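# The Long Argument Over Two Fingers

I had been promised an hour at Divov, and I stayed until the building's air conditioning shut itself off for the night. That is partly my own fault, as anyone who has ever sat next to me on a train will tell you, but I also blame the grippers. Once you have watched a pair of mechanical fingers make up their mind about a plastic cup, it is very hard to put on your coat and go home.

Divov is a small outfit that tests robot hands for people who are thinking of buying them. Small manufacturers, mostly, along with a couple of hospital kitchens and one very patient seed company. They come in with a box of things they would like picked up, and Divov spends a few weeks finding out which gripper drops the fewest of them. The work is slow and repetitive and, to my surprise, full of opinions. I had no idea a person could feel so strongly about a fingertip.

The week I visited, the argument was between two models. The Murnus is the older of the pair, a broad, flat-fingered gripper with rubber pads that everybody in the trade seems to have used at one time or another. The Tolance is newer and narrower, with pointed fingers and a row of teeth along the inside, and it comes with a good deal of talk about how well it handles light, thin-walled things. Divov had been asked to find out how much of the talk was true.

So they wrote a plan, and the plan ran to 41 objects. Some of these came from customers and some, I suspect, from the drawers of people who worked there. Each object gets 100 tries with each gripper, in a mixture of positions, and every try is written down as a clean pick, a slip, a crush or what the log calls a "shove," where the gripper simply nudges the thing along the table without ever getting hold of it. Shoves were far more common than I would have guessed. They are also the most entertaining, although I was asked not to laugh near the microphone.

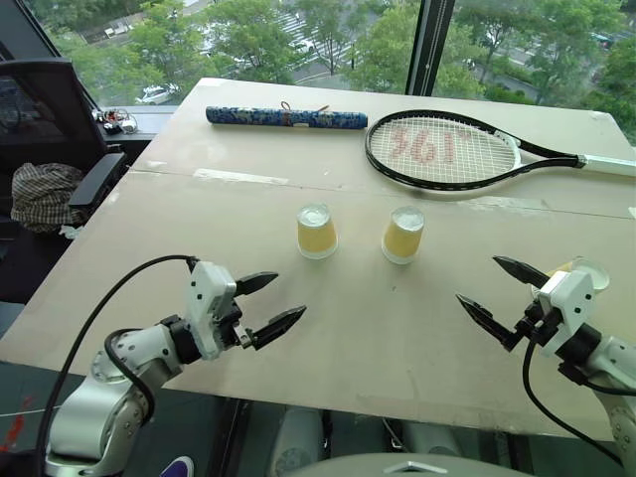
Cups are where the two designs really part ways. A thin plastic cup standing upside-down is narrower at the top than at the bottom, so a finger that closes straight across it touches only along the lower edge, and the cup tends to pop upward like a squeezed orange seed. The Murnus gets around this with its wide pads, which give a little and spread the load. Pointed fingers have to be aimed lower and closed more gently, and if the force setting is even slightly high you end up with a dent and a note in the log. On the other hand, they will slip into a gap between two cups that the Murnus can't enter at all, and for a customer who packs things close together that might settle the whole question.

A good share of the credit or blame belongs to the controller. Divov runs both grippers from a Siu, a gray box that decides how quickly the fingers close and when they ought to stop. Out of the package it stops late. The team spent 14 days adjusting it before they would let a single result count, and I was told, rather sternly, that most of the bad reviews a gripper gets are really about somebody's impatience with the settings. I went home and apologized to my can opener.

By the time I left, the log stood at 2,331 tries, and no one would be drawn on a winner. The Tolance was ahead on small and crowded objects. The Murnus was ahead on anything soft, and also on anything heavy enough to swing once it was off the table. Loose fabric had beaten both of them, and there was talk of borrowing a suction cup, though the talk was not very hopeful.

I did get a turn at the controls, which I had been angling for since lunch. You hold a handle in each hand, and the arms follow you with a tiny delay, just long enough to make you feel as though you've had a glass of wine. I managed one cup in nearly ten minutes. The second one I shoved, and it went into the log along with all the others.

The full comparison is due in October, and Divov says it will include the settings used for every object, so that buyers can repeat the tests on their own benches.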